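Home | Fiction | Essays | Back Numbers | Submit | Contact

RECORD OF INSTRUCTION

1. Preliminary

The undersigned was engaged by the Surulton Office of Domestic Instruction to teach one household task to one machine, by hand, in a furnished room. The task was the collection of laundry. The machine was a Vodeck arm of the older pattern, and the contract allowed 3000 demonstrations. The present record was opened on 26/09/2023 and is submitted in place of the standard form, which has no box for what follows.

The method is well known to the Office. The instructor holds a pair of handles, and the arm copies the instructor's hands. When the instructor closes a finger and thumb, the gripper closes. The machine keeps what it has been shown, and is later asked to do the same without help. It is not to be spoken to. I had signed a paper to that effect.

2. The first part of the task: taking hold

The manual issued by Drorketov gives one page to the lifting of cloth. It advises the instructor to find a fold, to close upon it squarely, and to raise it without haste. I followed this advice for the whole of the first month. A shirt left on a sofa offers a great many folds, and most of them are poor ones. The good fold is the one that brings the rest of the garment with it.

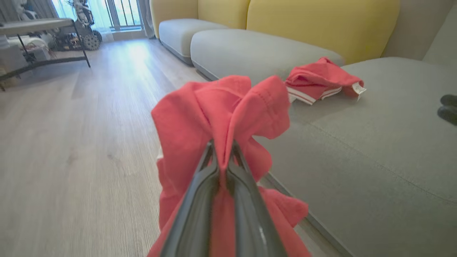

3. The second part of the task: letting go

The manual has no page on letting go. It states only that the gripper shall be opened above the basket.

I must report that I was slow at this. On reviewing the early demonstrations, the Office found that I held each garment over the basket for 2 seconds before I released it. There was no reason for the delay in the instructions. The supervisor at Dzene wrote to ask whether the handles were stiff. I replied that they were in good order, and that I would correct the fault.

I did not correct it. I had folded clothes for another person for many years, and I had always stopped for a moment before I put them down, to see whether there was a button missing or a hem to mend. When that person died I went on doing it with my own. I had not known that the habit was in my hands until I saw it set out as a figure in a letter.

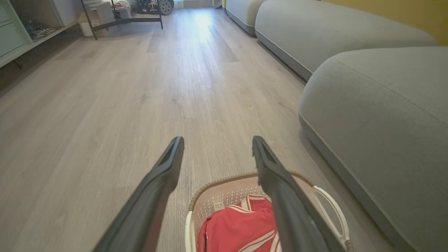 By February the Office had decided to test the machine alone. I was seated behind a screen, with the handles disconnected and placed on a shelf where I could not reach them. The trial began well. The arm went to the sofa, chose a fold I would have chosen, and carried the garment across. A red garment with white stripes already lay in the basket, and the open fingers came to stand over it as I had stood over so many. The assessor wrote down that the first piece had been delivered correctly. The arm then went back for the next, brought it to the same place, and waited.

It waited for the same length of time that I had. The assessor looked at his watch and then at the screen, although he could not see me through it. The gripper opened. The cloth fell.

4. Findings

The assessor recorded the pause as an error of instruction. He proposed that it be removed, which could be done at the desk in an afternoon by cutting the idle portion from each demonstration. I was asked for my consent, as the contract required.

I asked to see the demonstrations first. There were 2654 of them, the remainder having been spoiled or never made. I watched them over several evenings. In nearly all of them the machine is still for a moment above the basket, and in some it turns the garment a little towards the light, as one does with a collar. I had no memory of teaching it that.

5. Recommendation

The undersigned does not consent to the removal. The delay costs the householder very little. It should be entered in the manual, on the page that is at present missing, under the heading of letting go, and the instructor should be told to look for buttons.

The handles have been returned to Surulton with the signed receipt. One of them is slightly worn on the left side, and I have paid for it.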